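Hilo sobre una pregunta que me hacen mucho: ¿las máquinas pueden hacer ya las tareas de la casa o del taller? Voy a contestar con cuidado, porque el español no es mi primera lengua.

1/ En la fábrica la respuesta es fácil. En Corurov un brazo mueve 400 cajas en cada turno y no se cansa. Pero son siempre la misma caja y el mismo sitio.

2/ En la cocina nada está en el mismo sitio. Mi colega Hongmei Tang lo dice así: "una casa es una fábrica donde cada mañana alguien cambió todo". Me parece exacto.

3/ Por eso nosotros ensayamos primero en simulación. En el proyecto Jiller llevamos 2816 intentos de recoger la mesa. Se rompen cero tazas y esto le gusta mucho al presupuesto.

4/ Lo más difícil para mí no es agarrar. Es decidir por dónde. Un vaso de pie tiene pocas dudas - una taza acostada tiene muchas: el asa, el borde, la pared que rueda.

5/ Una persona resuelve esto sin mirar casi. Nuestro programa compara seis maneras de acercarse y a veces elige la peor. 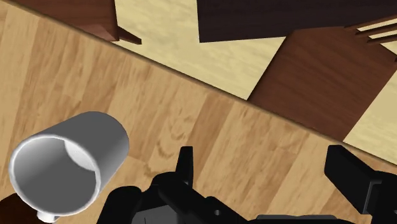

Taza blanca acostada y pinza abierta, en el simulador.

6/ Gebremedhin Tefera me preguntó cuándo tendrá uno en su casa para lavar los platos. Le contesté que para recoger una mesa sencilla, quizás pronto. Para lavar, secar y guardar, no me atrevo a dar un año.

7/ Mañana escribo sobre las tazas con dos asas. Si alguien trabaja con pinzas de dos dedos y tiene consejos, los leo con gusto.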